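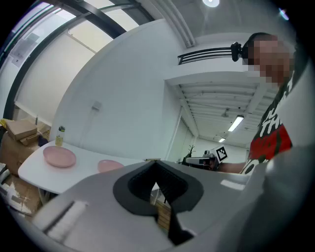

Wilma Carnegie wrote in to ask if she can still get a spot for January when her form went in after the cutoff. Short answer yes, if there's room. Longer answers for everybody else below. Read before emailing please, the inbox is a mess right now.

Zunddale Evening Classes - FAQ

When does sign-up close?
Noon on the last day of the month before. Late forms go on the wait list, in the order they come in.

How long is a term?
22 weeks. No class on public holidays, those weeks get tacked on at the end.

What does it cost?
44 dollars per class for the term. Materials extra for pottery and upholstery, see the class sheet. Cash, check or card at the desk. Card machine is slow, bring patience.

Can I take more than one?
Up to 3. Check the times first. Beginner Spanish and bookbinding overlap this term, sorry, couldn't be helped.

I've never done this before. Is that OK?
Yes. Anything marked A is for beginners. B means you took A or can show us something you made. Not sure? Ask for Wilma Jardine, she does placements.

Where do I go?
Forley building, side door on Hornow Street. The front door locks at 6 pm. Buzzer works, push hard.

Parking?
Lot behind the building, free after 5:30. Don't use the dentist's spaces, they do tow. Bikes go in the rack by the side door.

Door code?
Not on this page. It's in your confirmation email. If you see 3968 on an old flyer, thats last year's code and it won't work.

Can I get my money back?
Full refund before the second class. After that, credit toward another term. Doctor's note = we'll work something out.

What if I miss a week?
No make-up classes. Most teachers will email the handout if you ask. Pottery: your clay will be wrapped but not forever, come get it.

Can my kid come?
16 and up on their own. Younger only in the family drawing class, with an adult who stays the whole time.

Is there food?
Vending machine downstairs. Bring your own mug for coffee. No food in the Rathnayake room, new carpet.

Who picks the classes?
Mostly who can teach and when. Want to teach somthing? Send a paragraph and the evenings you're free. Applications for fall are read in the spring.

My question isn't here.
Email the desk, put the class name in the subject line. Replies take a few days during sign-up.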